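讲稿备注:手持夹爪采集套件,该不该买
(周三上午场,讲的时候别照着念)

开场先问一句:在座有多少人已经收到过 Fedarel 的报价单?举手的应该不少。我自己收到过两次,第二次比第一次多了一页“生态合作”,价格没动。

先说卖的是什么。一对戴在手上的夹爪,每只带标记块,再加头戴相机和一套上传软件。销售的说法是,不用机器人,人戴上就能干活,干完活数据就能拿去训练。前半句我信,后半句今天要花点时间。

报价:一套 2,506,单位是美元,不含头戴相机的备用电池。软件按席位另收,第一年免费。第二年多少钱,我问了三次,对方三次都说“到时候再谈”。这里停一下,让大家自己想。

试用的情况。我们在 Skanham 那边找了间屋子,Jucélia Godoy 和 Gus Oyelaran 轮流戴,任务故意选得很普通:在桌面上夹杯子、挪杯子、放下。九个工作日,录了 900 段,按我们自己的标准筛完,能用的 432 段。宣传册里没有“可用率”这一栏,我建议各位谈合同的时候加上。

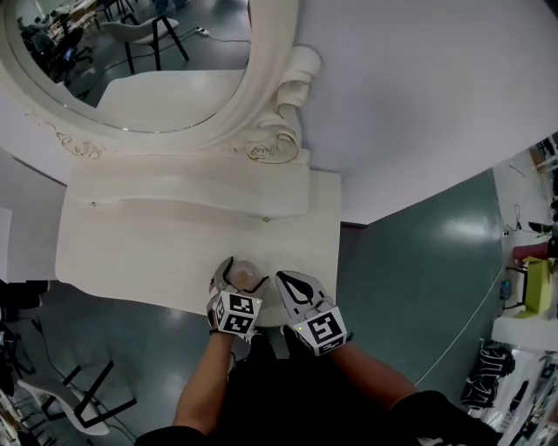
剩下那些为什么不能用,分开讲。一类是标记丢失。手腕一转,标记块就从头戴相机的视野里出去了,软件有时候会用插值补上,补得很平滑,看曲线根本看不出来。我们是逐段对着视频核,才发现轨迹和手对不上。这件事我最不满意:丢了就丢了,标出来就行,补得漂漂亮亮反而害人。(这句语气收一点,Fedarel 的人可能在场。)

另一类跟镜子有关。镜子里也有一间屋子,深度估计会把它当成真的空间往后延伸。厂商的手册写着“避免强反光环境”,可是家用场景里镜子、柜门、瓷砖到处都是。要是只能在灰布棚里录,那我何必买一套号称面向家庭的东西?

透明杯子也讲一下。戴着夹爪去夹,人靠眼睛和手感慢慢就找准了,操作上问题不大。问题在人太会适应。Gus 到第三天已经有了自己的一套手法,先碰一下杯壁再合拢,动作好看,成功率也高。可那是他的手腕在做事,换成机械臂未必做得出来。厂商演示用的全是熟手的片段,请大家留意。

公平起见,讲优点。佩戴比我预想的舒服,Jucélia 连戴一上午没有抱怨。换场地很快,拆装不用工具。跟遥操作比,同样的时间录得多,这一点我没有异议。Ok-hee Myung 在 Curnwood 用的是同一代硬件,她的评价比我高,茶歇时可以去找她聊,别只听我一面之词。

售后。第二周右手那只夹爪合不严,我们周一报修,对方先让我们重装软件,又让我们换了一根线,最后才寄来新的指尖。合同写的是“及时响应”,及时到什么程度没写。Darnell Pruitt 看过条款,建议改成具体的小时数,对方还没回。

可能有人会问 Tillman 那套。我没有亲手用过,只看过他们的演示,不评。谁问都这么答。

如果非要我今天给个意见:先租,别买。租之前自己定一套验收任务,至少有一项放在镜子或玻璃旁边做,另外找一个从没戴过的人来录。筛选也自己做,别用对方的自动评分,我们那些废掉的片段里,有不少在他们系统里是绿色的。

下面接 Dwayne Haddad 讲数据清洗,他要用自己的电脑,提前把转接头给他。提问留到他讲完一起。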